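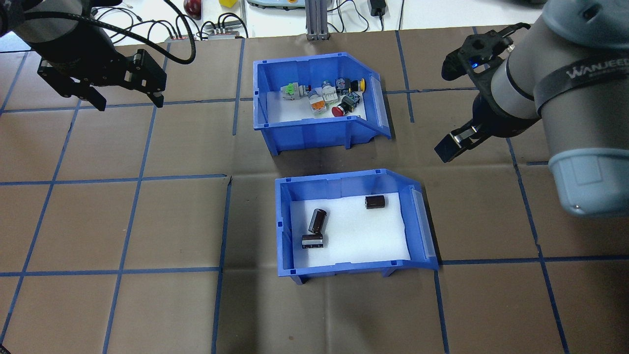
Pre-power check, two-arm parts sorter
Padby shared workshop, bay 2. Checked 9th April.

1. Work surface
Tape grid stuck down at all corners: PASS
Bins seated on the mat: PASS, for now. They are held by nothing but their own weight. The build notes say they "don't move." I'd like to see that after a gripper clips one.

2. Emergency stop
Wired stop within reach of the operator: FAIL
The red mushroom button in the upper bin is a part to be sorted. It stops nothing. Somebody is going to slap it one day, so mount the real one where a hand will find it first.

3. Capacitors, lower bin
Discharged and metered before loading: NOT SHOWN
The log has a tick and no reading. Write the voltage down. Two metal-ended parts and a gripper finger is a bad place to learn the tick was a guess.

4. Cables
Clear of arm travel: FAIL
The black arm's cable loops down and over the bench edge. Clip it.
Power strip out of reach of both arms: recheck at full stretch.

5. Arm overlap
Software keep-out zone tested: PARTIAL
Vudance log claims 1,648 cycles with no contact. All at low speed, and I can't tell if both arms were live.

6. Strap on the large arm
Secure through full wrist turn: recheck in May with the rest.

Result: no unattended running.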